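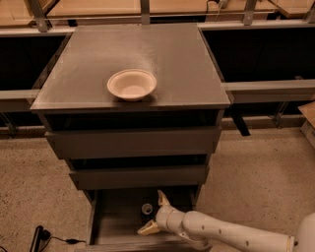 Home | Projects | Gallery | Notes | Contact

Drawer week - the gallery

Hello again! It's been ages since I put anything up here, and the reason is drawers. I've been rewriting the part of our planner that decides how the arm gets its fingers into a drawer and back out again without whacking the front panel, and I've thought about very little else since we started. We call the planner Dernik and the grasp picker Rikham (Brahim Mansour chose both names, so send your complaints to him).

The job we gave it sounds dull. There's a can standing in the bottom drawer, and the planner has to get one finger on either side of it and close. The bottom drawer is the mean one. The arm has to come in low from the side, the wrist ends up very near the drawer front, and the two drawers above make a roof over the back half. My old code treated the whole cabinet as one solid box, so as far as it was concerned the can was inside a wall and it wouldn't even try - fair enough, really.

Now each drawer is its own little model: a floor, two sides, a front, and one number for how far out it's been pulled. Perception fills in that number from the head camera. Looking steeply down you get a lovely view of the can's lid, so Rikham finds the round metal top first and works out the sides from there. Dark cans used to be hopeless when I was trying to fit the whole cylinder. The lid trick sorted that in an afternoon, and I was so pleased I went home early!

The bowl on top of the cabinet is there as an obstacle. It goes into the map like everything else, and any path that swings the forearm over it costs extra. I set that cost at 30 to begin with, which made the arm take some truly silly routes, and I've since brought it down to 20.

Hicham Abdel Hamid ran the planner overnight in simulation, 2,820 starts with the drawer pulled out by different amounts. Most of the failures were in one clump, where the drawer was barely open and the lower finger had no room. I'd like it to notice that and ask for the drawer to be opened further, but that bit isn't written yet. January, maybe.

Comments

Fawzy
Are you planning in joint space the whole way in, or switching to straight lines near the can?

Reply from the author
Straight line for the last bit, joint space before that. The switch is still a bit jerky - I'm working on it.

kornedon
What happens if the can is lying down? No lid to find then.

Reply from the author
It gives up and says so in the log. Sorry!

Previous gallery | Next gallery | Back to top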